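Govham Community Help > Home and Garden > Floors

Marble floor in hallway went dull after cleaning, can it be saved?

Asked by Ayten Uçar
Views: 1318

Hello to all. I moved in March to an older flat in Rikton and the hallway has a marble floor, light color, polished. The previous owner left me no instructions for it. For the first weeks I washed it only with water and it looked nice, but near the entrance there were gray marks from shoes, so I read somewhere that white vinegar with water cleans everything. I used it maybe four or five times.

Now in the places where I washed the most, the floor is not shiny anymore. If I look from the side against the window I see cloudy spots, some of them with the shape of drops. When I touch them they feel a little bit rough compared to the rest. I tried to wash again with dish soap and the spots did not go away. I also tried one product from the supermarket which says "shine for all floors" and it became sticky, so I stopped.

My questions: is this dirt which I can remove, or is the stone damaged? And if it is damaged, can I repair it by myself or do I need a company? One company told me 400 for the hallway only, and they did not want to come and look before I agree. I rent out one room so I would prefer not to close the hallway for many days.

Thank you in advance, and sorry if this was asked before. I searched but I found mostly answers about kitchen counters.

3 answers

Answer from Parvaneh Babaei
Marked as helpful by the person who asked

Dear Ayten, I am sorry to say it, but what you describe is etching. Marble is mostly calcium carbonate, and acid dissolves it. Vinegar is acid, lemon also, and many bathroom cleaners against limescale. The cloudy spots are places where the polished surface has been eaten a little. So you can not wash them away. The good news is that it is usually very thin, and the stone under it is the same stone.

First remove the sticky layer, otherwise you can not see what you really have. Use warm water with a small amount of pH-neutral stone cleaner, a soft mop, and change the water often. Rinse two times with clean water and dry with a towel. Do not use a steam cleaner. After this wait one day and look again from the side with low light.

If the spots are light, you can feel almost nothing with the fingernail, then you can try marble polishing powder. Buy the kind which is made for marble, because the powders for granite are different. Try it in a corner where the furniture stands. You put a little powder, some water, and rub with a damp white felt pad until it becomes like thin cream. I work on a piece as big as a dinner plate and keep the paste wet the whole time. Wipe, rinse, dry, and compare. I needed to repeat it two times in my own entrance, and it took the whole weekend, with pain in the knees.

If you feel the edge of the spot clearly, powder is not enough. Then it must be honed with diamond pads, from coarse to fine, and after that polished. I would not do this alone on a whole hallway, because it is easy to make waves in the surface, and you will see them every evening when the lamp is on.
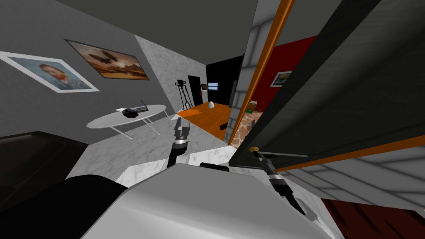 About the price I can not judge, it depends on your city and on the size. But I would not accept a company which does not come to look. Ask them to do a test area first, and ask if the price includes the edges along the wall and under the doors. In my case the edges were extra — I learned this only from the bill. Ask also how soon people can walk on it. With us it was the same evening, but we were told to put no carpet for some days.

After the repair you can use a penetrating sealer, but please know that a sealer helps against stains and does not protect from acid. For the shoe marks use a clean white eraser or a bit of neutral cleaner on a cloth. And put a good mat at the door, sand does more harm than people think.

Answer from Ralley

vinegar is fine on tile, I use it every week for years with no problem. maybe you just used too much? try baking soda

Answer from Uniyal

Please do not follow the answer above for marble. Ceramic tile is a different material. Baking soda will not bring the shine back either, and if you scrub with it dry it can scratch.

I agree with Parvaneh. I only want to add that if the hallway was waxed before, the dull spots can be in the wax and not in the stone. Test with a bit of wax stripper that is safe for marble, in one corner. If yellowish stuff comes off on the cloth, strip everything first and then decide.

Comment from Ayten Uçar, Sun 6 July

Thank you both. I removed the sticky layer and under it the spots are still there, but with my nail I feel nothing. No yellow on the cloth. I ordered the powder and will start behind the shoe cabinet.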